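Rawan Qaisi
로켈네스(Rokelness) 수도 계량기 계약에 대해서 한국어로 써 보겠습니다. 글이 길어서 여러 개로 나눕니다. 저는 한국어가 모국어가 아닙니다. 틀린 표현이 있으면 답글로 고쳐 주세요. 내용이 틀린 경우에도 꼭 알려 주세요.

어제 이 이야기를 영어로 올렸을 때 한국어를 쓰시는 분들이 몇 가지를 물어보셨습니다. 그래서 그냥 번역하는 대신에 처음부터 다시 씁니다. 영어 글과 순서가 다릅니다.

먼저 사건을 짧게 말하겠습니다. 로켈네스 시 수도과는 오래된 계량기 3000개를 새것으로 바꾸는 계약을 Trestlow라는 회사와 맺었습니다. 그 뒤에 입찰 조건을 누가 썼는지가 문제가 되었고, 지난주에 수도과의 조달 담당자가 경찰 조사를 받았습니다.

조사를 받았다는 것은 유죄라는 뜻이 아닙니다. 체포도 아니고 기소도 아닙니다. 담당자의 이름은 여기에 쓰지 않겠습니다. 지역 게시판에는 이름이 이미 돌아다니고 있지만, 저는 그것을 옮기고 싶지 않습니다.

■ 등장하는 회사들

Trestlow: 계약을 받은 회사입니다. 계량기를 직접 만들지는 않고, 다른 곳에서 들여와서 설치와 관리를 합니다. 시청과는 이번이 첫 계약이라고 회의록에 적혀 있습니다.

Yammine: 입찰에서 떨어진 회사입니다. 전에 시의 배관 공사를 맡은 적이 있습니다. 이의 신청을 낸 쪽도 이 회사입니다. 그러므로 Yammine의 주장은 이해관계가 있는 쪽의 주장으로 읽어야 합니다.

Allis: 자문 회사입니다. 시청의 부탁을 받고 기술 조건의 초안을 썼습니다. 입찰에는 참가하지 않았습니다. 그런데 이 이야기에서 제일 많이 나오는 이름은 바로 Allis입니다.

입찰에 참가한 회사는 Trestlow와 Yammine, 두 곳뿐이었습니다. 규칙으로는 두 곳이면 입찰이 성립합니다. 이것을 가지고 이상하다고 하시는 분도 계신데, 작은 도시에서는 흔한 일입니다.

■ 입찰 공고

공고문은 지금도 시청 홈페이지에 있습니다. 다만 메뉴에서 찾기가 어렵습니다. '소식'이 아니라 '자료실' 아래에 있고, 제목에 계량기라는 단어가 없습니다. '급수 설비 개선 물품 및 용역'이라는 제목입니다.

저는 공고문을 세 번 읽었습니다. 첫 번째는 그냥 읽었고, 두 번째는 사전을 옆에 두고 읽었습니다. 세 번째는 초안과 나란히 놓고 읽었습니다. 초안은 정보 공개 청구로 받은 것입니다.

초안과 공고문은 대부분 같습니다. 자문 회사에 초안을 맡겼으니 같은 것이 당연합니다. 제가 표시한 것은 초안에는 없는데 공고문에는 있는 문장들입니다.

첫째는 통신 방식입니다. 초안은 '검침 자료를 원격으로 보낼 수 있을 것'이라고만 했습니다. 공고문에는 특정한 통신 모듈의 규격이 들어갔습니다. 저는 기술자가 아니라서 이 규격이 얼마나 특별한지는 판단하지 못합니다. Yammine은 자기들이 공급할 수 없는 규격이라고 말합니다.

둘째는 납품 기한입니다. 초안보다 훨씬 짧아졌습니다. 이미 창고에 물건이 있는 회사가 아니면 지키기 어려운 기한이라고, 이의 신청서에 쓰여 있습니다. 시청의 답변서는 겨울이 오기 전에 공사를 끝내야 했다고 설명합니다.

겨울 이야기는 저에게도 이해가 됩니다. 로켈네스의 겨울에 길을 파는 것은 누구에게도 즐겁지 않습니다. 제가 사는 골목은 지난 12월에 수도관이 얼어서 옆집에서 물을 얻어 썼습니다. 하지만 겨울이 오는 것은 공고를 내기 전에도 알고 있었을 것입니다.

셋째는 보증금 조항인데, 이것은 제가 잘못 읽었을 가능성이 있습니다. 법률 용어가 어렵습니다. 아시는 분이 계시면 공고문의 '계약 이행 보증' 부분을 한번 봐 주세요. 영어 글에서는 이 부분을 너무 강하게 썼습니다. 그 글은 수정했습니다.

■ 평가 보고서

평가 보고서는 모두 13쪽입니다. 표지와 목차와 서명란을 빼면 실제로 읽을 것은 많지 않습니다. 평가 위원의 이름은 검은색으로 가려져 있습니다. 이것은 규정에 맞는 처리입니다.

가격 점수는 Yammine이 더 높습니다. 즉 Yammine이 더 싼 값을 냈습니다. 기술 점수는 Trestlow가 더 높고, 그 차이가 가격 점수의 차이보다 커서 결과가 정해졌습니다.

기술 점수의 이유를 적는 칸이 있습니다. Trestlow의 칸에는 문장이 꽤 길게 있습니다. Yammine의 칸에는 '요구 규격에 미달'이라고만 적혀 있습니다. 어떤 규격에 얼마나 미달했는지는 없습니다.

제가 시청에 전화해서 이 칸에 대해 물어보았습니다. 전화를 받은 분은 아주 친절하셨는데, 보고서의 내용은 보고서에 있는 그대로라고 대답하셨습니다. 저는 고맙다고 하고 끊었습니다. 끊고 나서 보니 대답을 받지 못했습니다.

참고로 평가에서 기술 점수를 크게 보는 것 자체는 나쁜 방법이 아니라고 생각합니다. 제일 싼 계량기를 달고 몇 해 뒤에 다시 바꾸는 도시도 있습니다. 문제는 기술 조건이 어디서 왔는지입니다.
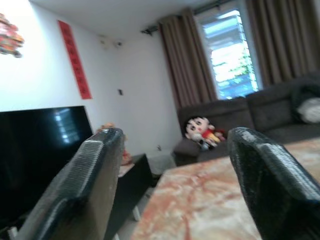

■ Allis의 답변

Allis는 시의회의 질문에 서면으로 답변했습니다. 답변서는 공개되어 있습니다. 요점은 이렇습니다. 초안은 우리가 썼다. 초안을 넘긴 다음에 고친 사람은 우리가 아니다. 고친 내용에 대해서 의견을 달라는 요청도 없었다.

시청의 설명은 다릅니다. 수도과는 최종 조건이 '자문 회사와의 협의를 거쳐' 정해졌다고 했습니다. 둘 중에 하나가 틀렸거나, '협의'라는 말을 서로 다르게 쓰고 있습니다.

한국어로도 '협의'와 '합의'가 다르다고 배웠습니다. 여기 문서의 원래 단어도 비슷하게 애매합니다. 전화 한 통도 협의가 될 수 있습니다. 제가 '협의'로 번역한 것은 그래서입니다.

시의회는 전화 기록과 이메일을 제출하라고 요구했습니다. 수도과는 일부를 제출했습니다. 나머지에 대해서는 경찰이 이미 가져갔다고 말했습니다. 경찰은 수사 중인 일에는 답하지 않는다고 합니다.

Allis의 전 직원이 지금 Trestlow에서 일한다는 소문이 있습니다. 저는 이것을 확인하지 못했습니다. 확인하지 못한 것은 사실처럼 공유하지 말아 주세요. 제 글을 인용하실 때에도 이 문장을 같이 넣어 주시면 고맙겠습니다.

■ 시의회 회의에서 들은 것

회의는 저녁 늦게까지 계속되었습니다. 방청석에서 메모를 했고, 나중에 녹음과 비교했습니다. 녹음은 의회 홈페이지에 올라와 있는데 앞부분의 소리가 작습니다. 이어폰을 추천합니다.

수도과장은 납품 기한을 줄인 결정이 과 안에서 이루어졌다고 말했습니다. 누가 제안했느냐는 질문에는 '회의에서 나온 의견'이라고 대답했습니다. 그 회의의 회의록이 있느냐는 질문에는 찾아보겠다고 했습니다.

Trestlow의 대표는 나오지 않았습니다. 대신 변호사가 나와서 준비한 글을 읽었습니다. 회사는 공개된 공고를 보고 공정하게 참가했고, 공고 전에 시의 누구와도 조건을 논의하지 않았다는 내용입니다. 질문은 받지 않았습니다.

Yammine 쪽에서는 영업 담당자가 나왔습니다. 이분은 말을 아주 빨리 하셔서 저는 반쯤 놓쳤습니다. 녹음으로 다시 들었습니다. 공고가 나기 전에 수도과에서 재고에 대한 문의를 받은 적이 있느냐는 질문에, 자기 회사는 없었다고 대답했습니다.

그러자 한 의원이 그러면 다른 회사는 받았느냐고 물었고, 이분은 그것은 그 회사에 물어보시라고 했습니다. 방청석에서 웃음이 나왔습니다. 의장은 조용히 해 달라고 했습니다.

저에게 제일 중요하게 들린 것은 회계 감사 담당자의 발언이었습니다. 이분은 공고문의 수정 이력이 시스템에 남아 있다고 했습니다. 누가 언제 어떤 문장을 넣었는지 볼 수 있다는 뜻입니다. 그 이력은 아직 공개되지 않았습니다.

■ 계량기는 지금 어떻게 되어 있는가

계약은 취소되지 않았습니다. 중지되었습니다. 이 차이 때문에 헷갈려 하시는 분이 많습니다. 중지 기간에는 새로운 설치를 하지 않지만, 이미 설치된 것은 그대로 씁니다.

이미 새 계량기를 다신 분은 따로 하실 일이 없습니다. 요금 고지서도 똑같이 나옵니다. 계량기를 떼어 간다고 하면서 돈을 요구하는 사람이 있다면 시청에 먼저 전화하세요. 시청은 교체할 때 주민에게 돈을 받지 않는다고 안내하고 있습니다.

설치 안내문만 받고 기다리고 계신 분은 안내문의 날짜를 믿지 마세요. 새 안내문이 온다고 합니다. 언제 오는지는 수도과도 모른다고 했습니다.

저희 집은 옛날 계량기입니다. 유리가 흐려서 숫자를 읽으려면 손전등이 필요합니다. 그래서 저는 이 사업이 필요 없다고 생각하는 사람이 아닙니다. 오히려 빨리 되기를 바랍니다.

■ 받은 질문들

'뇌물이 있었습니까?' 라고 많이 물으십니다. 모릅니다. 지금까지 공개된 문서에는 돈이 오갔다는 내용이 없습니다. 경찰이 무엇을 가지고 있는지는 저도 알 수 없습니다.

'Yammine이 그냥 져서 화가 난 것 아닙니까?' 그럴 수도 있습니다. 그래도 초안과 공고문의 차이는 Yammine이 만든 것이 아닙니다. 화가 난 사람이 맞는 말을 하는 경우도 있습니다.

'당신은 기자입니까?' 아닙니다. 저는 이 도시에 사는 주민이고, 낮에는 번역 일을 합니다. 세 회사 중에 어느 곳과도 일한 적이 없습니다. 정보 공개 청구의 수수료는 제가 냈습니다.

'왜 한국어로 씁니까?' 로켈네스의 조선소 근처에 한국어를 쓰는 가족들이 살고 있습니다. 그분들도 같은 물을 쓰고 같은 고지서를 받습니다. 시청의 설명문은 한국어로 나온 적이 없습니다. 그리고 저의 한국어 공부에도 도움이 됩니다.

'시장은 알고 있었습니까?' 이 금액의 계약에는 시장의 서명이 필요하고, 서명은 있습니다. 서명한 사람이 공고문의 바뀐 문장까지 알고 있었는지는 다른 문제입니다. 시장실은 아직 저의 메일에 답하지 않았습니다.

■ 문서를 직접 보고 싶으신 분께

공고문: 시청 홈페이지의 자료실에서 '급수 설비 개선'으로 검색하세요. 첨부 파일이 여러 개 있는데 기술 조건은 마지막 파일입니다.

평가 보고서: 의회 홈페이지, 회의 자료에 있습니다. 스캔한 파일이라서 글자 검색이 안 됩니다.

초안: 홈페이지에는 없습니다. 필요하신 분은 저에게 메시지를 주세요. 개인 전화번호가 한 군데 있어서 그것만 지우고 보내 드립니다.

Allis의 답변서: 역시 의회 홈페이지에 있습니다. 영어입니다. 제가 한국어로 옮긴 것도 있는데 아직 다듬는 중입니다. '재량'이라는 단어를 어떻게 할지 고민하고 있습니다.

다음 회의에서는 수정 이력을 공개할지를 표결합니다. 방청은 미리 신청해야 하고, 신청서는 의회 사무국에서 받습니다. 자리가 많지 않습니다. 저도 신청했지만 아직 확인을 못 받았습니다.

추가합니다. 위에서 '조달 담당자'라고 쓴 분의 직함을 한 분이 고쳐 주셨습니다. 정확하게는 '계약 및 구매 담당'이라고 합니다. 다음부터는 그렇게 쓰겠습니다. 알려 주셔서 감사합니다.

하나 더 추가합니다. '중지 기간에는 설치를 하지 않는다'고 썼는데, 고장이 난 계량기는 예외라고 수도과에서 확인해 주었습니다. 고장 신고를 하면 교체해 줍니다. 어느 회사의 계량기로 바꾸는지도 물어보았고, 대답이 오면 여기에 이어서 쓰겠습니다.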